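O dia em que o braço esquerdo resolveu não largar
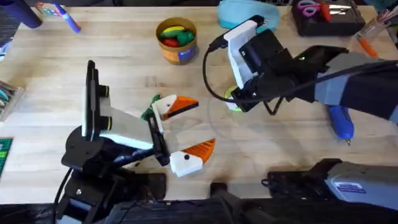

Eu tinha prometido contar na edição de fevereiro e fiquei devendo, então vamos lá. Foi uma daquelas falhas bobas que comem uma tarde inteira — e que me deixaram com um roxo no polegar, fora o susto.

A gente estava na nona repetição da tarefa de guardar os brinquedos. O braço esquerdo, o dos bicos laranja (continuo achando que são patos, aceito discordâncias), fechou a garra e ficou. Mandei abrir, nada. Mandei de novo, nada. O Skulum, que é o nosso programinha de controle, jurava na tela que a garra estava aberta. Aí eu fiz o que sempre digo para todo mundo não fazer: meti a mão.

Claro que foi nessa hora que o comando atrasado chegou! A garra abriu, fechou outra vez com vontade e pegou meu dedo junto. Não é um motor forte, mas quase 300 mensagens acumuladas na fila querem dizer que ele ia continuar abrindo e fechando por um bom tempo. Puxei a tomada com a mão livre, meio de lado, derrubando café no caderno de anotações.

Fui olhar os registros depois, já com gelo no dedo. O servo da garra tinha chegado a 46 graus e começou a responder tarde. O Skulum não esperava a resposta, só repetia o pedido, e cada pedido ia para o fim da fila. O braço direito não sofreu nada, ele roda com a placa da Westis, que descarta comando velho. A do esquerdo é mais antiga e guarda tudo, coitada.

O que mudou: agora qualquer comando com mais de 2 segundos vai para o lixo, e a tela mostra a posição medida em vez da posição pedida (devia ter sido assim desde o começo, eu sei). Também compramos um botão de emergência de verdade, que corta a energia dos dois braços e fica do lado de quem opera. E mão na bancada, só depois de apertar o botão. Vale para mim também.

Ainda falta descobrir por que o servo esquentou tanto. Meu palpite é que a garra aperta demais quando a peça é macia e fica forçando sem chegar à posição final. Vou baixar o limite de corrente e repetir o teste esta semana. Se alguém aí já passou por isso, me responde este e-mail, por favor.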